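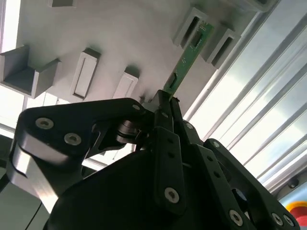 Glenys Rowlands
Fiction contributor

Short Stories | Work & Home

654 shares
10 comments

The Narrow Board

When my father-in-law stopped working he brought the grey panel home to Udetholm on the back seat of the car, with the seat belt across it. My husband laughed about the seat belt. The old man did not laugh. He carried the panel through the kitchen and into the small room behind the laundry, and he shut the door with his heel.

He had worked for Teixeira for most of his life. They made control units for cold stores, and the unit he knew best was called the Skirker. Every shop along the coast used to have one, and when the ice cream went soft it was him they telephoned. Now the shops had other units, and Teixeira had sold the building in Biltness to a company that makes mattresses. What remained of the Skirker was in our small room: a panel with slots in it, and a biscuit tin of boards wrapped in newspaper.

I had been in the country for one winter then. My husband was away at the port all week, 391 kilometres to the north, so there were the two of us in the house, and we did not have much to say. My English was correct but slow. His was fast, and he dropped the ends of words as if they cost him money. At dinner he asked if I wanted more potato. I said yes please, or I said no thank you. After this he washed up, I dried, and he went to his room behind the laundry.

One evening he left the door open. I think it was for the warmth from the dryer. I stood there with the towels on my arm and he said, without turning around, "Well, come in or go out."

I came in.

"This one's a thin one," he said. He had unwrapped a green board, so narrow that I took it first for a ruler. There was faint white writing on it, too small for me, and a little black part near one end. "You know where it goes?"

I looked at the panel. It had several holders, all in the same light grey, and each one had a slot. Some stood beside each other at a slant, like two books when the third has been taken from the shelf. I pointed to the left one of these.

"Why that one?"

I did not have a reason. I said that it looked like it was waiting. I was ashamed at once, because it was a childish thing to say, but he only gave a grunt and held the board out to me.

"Not there," he said. "By the edges. Your fingers are greasy, everybody's are. Edges."

I held it by the edges. It weighed less than a spoon. I brought the end to the slot and it touched, and it would not go in. I pushed a little. He put his hand flat on the bench, beside mine, and did not touch me.

"Don't push. Find it first."

"How do I find it?"

"You stop pushing."

So I let the end of the board rest against the holder and I moved my hand by very small amounts, to one side, then up. I could hear the dryer turning and something with a zipper going round in it. My shoulder began to hurt. I thought about my mother, who can put a thread through a needle in the dark, and who always told me that I am impatient like my uncles. Then I felt the edge of the board drop, less than the thickness of a fingernail, and I knew it had found the place.

"Now push," he said.

It went in with a small dry sound.

I have tried to explain this sound to my husband and he is polite about it. He says it must be satisfying. It is a poor word for it. For months in this country I had been almost in. I had almost understood the woman at the pharmacy. I had almost laughed at the right moment. I stood in that room with my hand open and looked at the board, which stayed where I had put it.

"Again," said the old man, and he pulled it out.

We did it again until the dryer finished. Sometimes I had it at the first attempt, and sometimes I lost it completely and had to start from the rim. He told me about a cold store in Biltness where the owner kept his wedding suit among the frozen peas because of moths. He told me about an order for 1,768 units, the biggest they ever had, when everyone slept on the floor and his wife brought soup in a bucket. I asked him what colour the bucket was. I don't know why I asked, but he was pleased with the question. He closed his eyes to remember it.

"Yellow," he said. "With a crack in the lip. You had to pour from the other side."

After this evening the door was left open. I learned to see which board was bent before I lifted it. I learned the words rim, trough, bracket, seat. I learned that "she's right" can be said about a circuit, about the weather and about a person, and that it does not mean she has given the correct answer.

In June he went to the hospital for his heart and stayed longer than they had told us. My husband came home and slept in the chair. I went into the small room one night when I could not sleep, and unwrapped the thin board from its newspaper. I held it by the edges. I let the end rest against the left holder and I did not push.

The telephone rang in the kitchen. I heard my husband get up from the chair, and his feet on the floor, and his voice saying yes, speaking, yes.

I kept my hand where it was and went on looking for the place.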